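Last updated: October

4.2 Noise and break use in the packing hall

The Tritine site runs its packing hall in two shifts, and 236 staff filled in the questionnaire. Of these, 110 said they spent their breaks away from the hall even when the canteen was full. Breaks last 20 minutes, and the walk to the canteen and back is counted as part of them. Staff on the late shift were more likely to stay near their benches, mostly on account of the canteen closing early.

We compared these answers with those from the smaller Skasier site, where the rest room opens straight off the work area. Fewer people there left the building, but more of them described the break as too noisy to be of use.

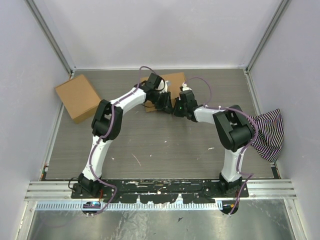 Figure 4. Work enclosure with plain walls.

A break in which you can still hear the line does not count as a break, according to one late-shift worker at Skasier, who had asked for the rest room door to be kept shut. Similar remarks came up in the written answers from both sites. Few people asked for longer breaks. Most wanted a quieter place to sit, and several wanted the start times staggered so that the kettle was free.

Answers on sleep and travel to work are dealt with in the next section, using the scale set out by Gurklow.

Comments

Rivadeneyra reader: Did you ask about headphones? They are banned where I work.

packer_nights: Same trouble with the canteen hours at our place. It shuts before we get our first break.

Guest: Is the questionnaire available anywhere? I would like to use it with my own team.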